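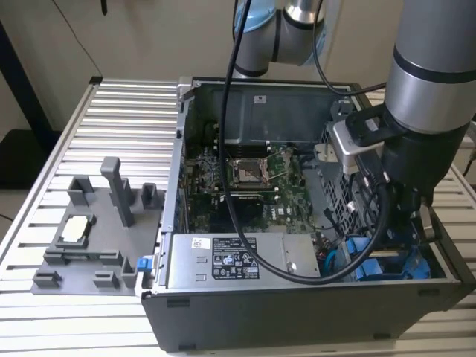
What Is a Pilgrimage?

September
By Iqra Ghumman

A pilgrimage is a journey to a place that matters to someone's religion. A person who makes the journey is called a pilgrim. People were going on pilgrimages long before there were cars or trains, and people in many religions still go on them today.

Where do pilgrims go?

It depends on what they believe. Muslims travel to Mecca, a city in Saudi Arabia. The main pilgrimage there is called the hajj, and adults who are healthy and can afford it try to go once in their lives. Many Christians visit Jerusalem, where the Bible says Jesus taught and died. Hindus may travel to the Ganges River in India to bathe in its water. Buddhists visit Bodh Gaya, also in India, where the Buddha is said to have sat under a tree and understood the truth about life.

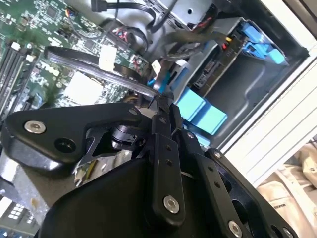 Some pilgrimages are much smaller. A pilgrim might go to a chapel on a hill or a well in the next village. The walk to the chapel at Lorkness is 22 miles long, and most people take 3 days to do it. At the end there is a stone stairway with 781 steps. Pilgrims can stop to rest on the way up, and many do.

Why do they go?

Pilgrims have different reasons. Some want to say thank you to God. Some are sad or worried and want time to pray. Some are sorry about something they did. Others go because their parents and grandparents went, and they want to see the place for themselves.

Mirko Melis walked to Lorkness with his family when he was nine. He remembers that his feet hurt and that a woman he had never met gave him an orange. Sharing food is common on pilgrimages. Strangers eat together, carry each other's bags, and sometimes sing as they walk.
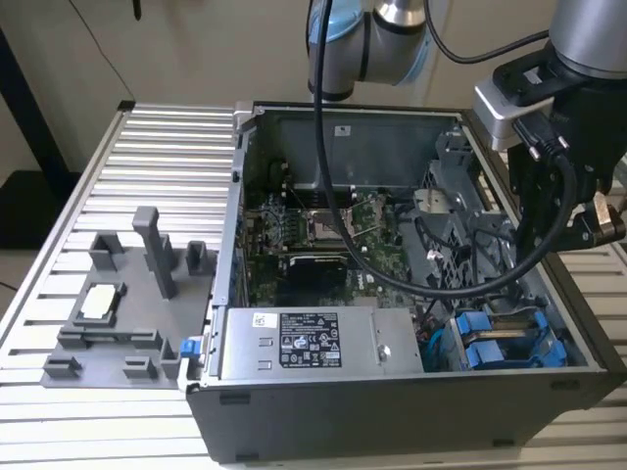
A black cable held above an open computer case.

What do pilgrims wear and carry?

On the hajj, men wear two plain pieces of white cloth. A rich man and a poor man look the same, and that is the idea. Christian pilgrims walking to Santiago de Compostela in Spain often tie a scallop shell to their bags. Long ago, many pilgrims carried a wooden staff — a tall walking stick — and a small bag for bread.

Do you have to walk?

No. Many pilgrims fly, take a bus, or ride in a car for most of the way. People who are sick or very old may be pushed in a wheelchair. Some people do walk the whole way and say the slow part is what they like best.

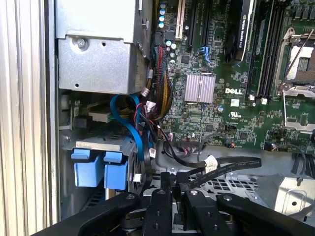 Inside a Dell desktop workstation.

Words to know

Pilgrim: a person who travels to a holy place.
Shrine: a place built to honor a holy person or event.
Relic: an object kept because it is linked to a holy person.
Staff: a long stick used for walking.

Contact us | Copyright Stullix | Back to top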